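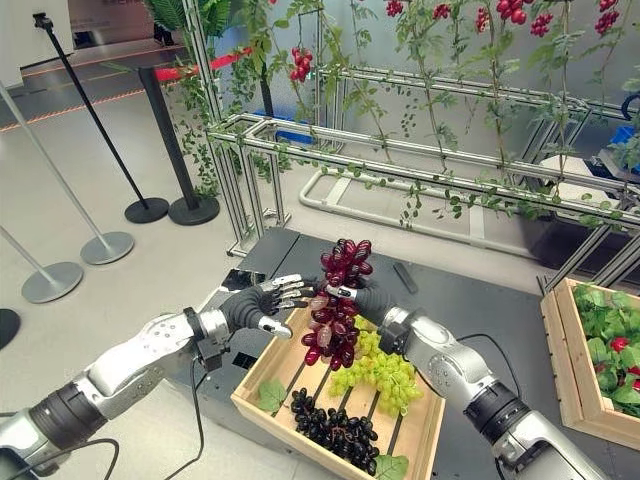

Grapes in the slatted crate: the red bunch lifted, the pale green and the black still in it.

Merano tasting table, notes from the November planning meeting

Round the table: Noura Majali, Évan Rey, Damian Malinowski, Ruth Rivadeneyra and me (Daniyal Jafri, typing as fast as I can, so forgive the spelling). We started at ten past four, once Évan had found the good chairs.

Last time's notes
Agreed, apart from Ruth's point that she never offered to wash all the tablecloths. She offered to wash two. Corrected!

The crate
We spent far longer on this than planned, and I enjoyed every minute. Noura likes the pale wood left bare and set at a bit of an angle on the dark tabletop, and I'm with her, the red really glows against it. Damian asked if we want a cloth underneath. Four against, one for (Damian). The leaves stay – two is plenty, and Ruth says any more and it starts to look like a pub sign.

Évan wants the long red bunch laid across the top with the stem facing the customer, so people can pick it up by the stem and leave the bloom alone. Noura would rather have it at the back with the black ones in front, as they're a tighter, smaller bunch and get lost otherwise. We left it that Évan tries both on the morning and Noura has the last word.

Ordering
Sethi can do all three colours again. Their quote is 867 for the season, crates included, and Damian thinks that's fair. Ronow came in cheaper but only for red and black, and I do think we'd miss the green. Agreed: Sethi. Damian to ring them and ask for bunches with a good length of stem left on.

Money
Last season's table took 3,642 and cost us 2,801, so we're allowed to be a little bit pleased with ourselves. Ruth would like to put some of it towards proper labels. Podent have sent samples and the small cream ones were the favourite. Noura to ask what they charge for a short run.

Setting up
Doors at 9, tables dressed before that. I'm bringing scissors, paper bags and the bowl for pips (the big one, after last time).

Other bits
Évan asked about cheese. Long chat, no decision, everybody hungry. On the list for next time.

Finished at twenty to six. Ruth is booking the room again and will let us all know the date.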